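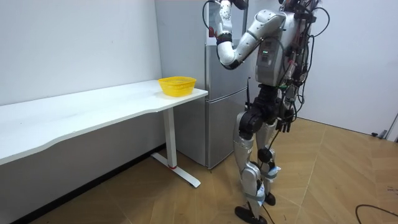 Yellow basket, long white desk, tall silver fridge.

August, a bit past 11 at night and still too warm to sleep, so I'm writing instead.

I finally started the sourdough again! The old starter died in the spring (my fault, I went away and left it on the windowsill like a houseplant) and I've been sulking about it ever since. This one is from a packet of dried flakes I ordered from Gerlach, and it took ages to wake up. Three days of nothing, just gray paste that smelled like wet cardboard, and then this morning it had doubled and was pushing at the lid. I did a little dance in my socks.

So of course I got carried away and mixed a full dough right then, 1000 grams of flour, which is way too much for one person. I used the Sellora rye for a quarter of it. It's stickier than I remembered and I had it up to my elbows and on the phone and, somehow, on the back of my neck. The book says to leave it in the fridge for 24 hours, so it's in there now in my big blue bowl with a plate on top, and I've checked on it four times already. It looks exactly the same every time.

In other news, I walked down to the market at Skivari before lunch and bought plums, way too many plums, and a jar of that dark honey I like. The bus back was packed and I stood the whole way with the bag between my feet. Two plums didn't make it. I ate them anyway, over the sink.

Still haven't called about the oven light. Still haven't answered the letter from Clirkon either, and it's been 29 days, so that has to happen tomorrow, before the baking, or I'll never do it.

Okay, one more look at the dough and then bed.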